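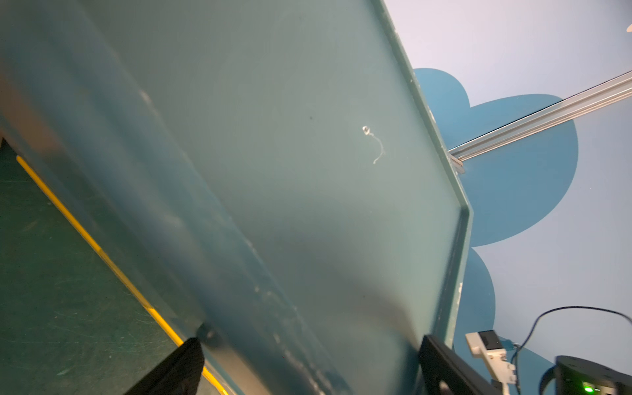 I've been meaning to write about our water bill for ages, and now that September has rolled around and the garden is finally slowing down, I have no excuse! We put in a rain barrel last spring (a Kastholm, the plain one, which my neighbor Toshiko talked me into over the fence) and I was a bit doubtful at first. It holds 86 gallons, and I figured we'd run through that in an afternoon.

Well, one good storm filled it right to the top, and I was out there in my slippers admiring it like a new baby.

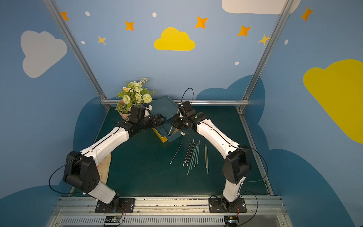
I water the tomatoes from it in the early morning now, three cans at a time, and the hose hardly comes off its hook. My one grumble is the tap, which sits so low that I had to prop the whole thing up on old bricks. Next on my list is a second barrel for the back porch, once I've talked my husband into moving his bikes.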